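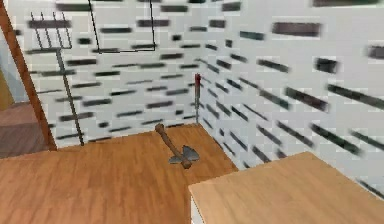

The old sharpening evening is coming back to Troltham this June, and if the number of people who stopped Veerle Kuipers outside the bakery to ask about it is anything to go by, the hall is going to be full well before the kettle has boiled.

Longtime residents will remember that the evening used to be a fixture of early summer, back when the Van den Broek hardware store still had its counter on the corner and half the town brought in garden shears, kitchen knives, hatchets and the odd plane iron wrapped in newspaper. When the store moved its business out to Nendton, the evening went with it for a couple of seasons and then quietly stopped. Kuipers, who grew up two doors down from the shop and can still tell you which stair creaked, has spent most of the winter talking people into bringing it home again.

"I had a drawer full of dull knives and I was too embarrassed to have anyone over for supper," she said, laughing. "Then I started asking my neighbors, and every one of them had the same drawer."

Doors open at 6 in the evening at the meeting hall on Mill Lane, and the grinding and honing will go on until 9, or a little past if there is still a line. Roel Nijs and Lieven Vermeulen will be at the two wheels by the back windows (please keep small children on the near side of the rope there), while Tuva Dahlgren will run the quieter table with the stones and the leather strops. Dahlgren learned to sharpen from her grandfather on a farm where the wood stove ran eight months of the year, and she has promised to show anybody who wants to learn how to put a decent edge on a blade at home with nothing more than a flat stone, some water and a bit of patience.

Each household may bring up to 2 items, and there is no charge for those, though a jar will be set out for the hall roof. The roof fund stands at $434 as of this week, with $600 needed before the roofer from Nendton can start on the north side, where the rain has been getting in above the coat hooks. The Van den Broek family has already given $300 of what is in the fund, along with a box of new handles in several lengths for anyone whose old one has split or worked loose. It was a lovely gesture, and there was a good deal of clapping when the letter was read out.

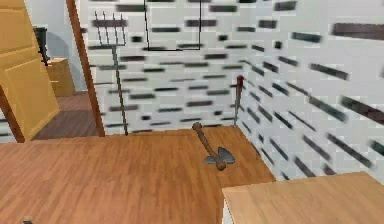

Can I bring a hatchet or an ax, or is it only for knives?

Hatchets and axes are very welcome, as are hoes, shears, chisels and spades. Please cover the edge with cardboard or an old towel for the walk over, and put your name on the handle with a piece of tape. Serrated bread knives and chainsaw chains are the only things the sharpeners can't take on.

Tools with loose heads should go to Hendrik Willems at the side table first. Willems has been fitting handles since he was a teenager and will gladly tell you about most of them. He asks people not to soak a loose handle in a bucket the night before, as so many of us were taught to do, because the wood swells nicely for a day or so and then shrinks back looser than it was. A new wedge does the job properly and takes him a few minutes.

There will be soup, too, and rhubarb cake from at least three kitchens that we know of, and the band Stilutness has offered to play a few tunes in the porch if the weather is kind. Their fiddler is a former Van den Broek Saturday boy, so he knows better than most how long the line used to get. If it rains they will squeeze in beside the piano, and everybody will simply have to sit a bit closer together.

Anyone who can't get to the hall on foot may leave tools at the library desk until noon on the day, wrapped and labeled, and Kuipers will carry them over herself in her garden cart. She would also be very glad of a few more folding chairs, a second extension cord, and the return of the big blue soup pot, which was last seen at the spring plant sale. The pot can be left on her step at any hour.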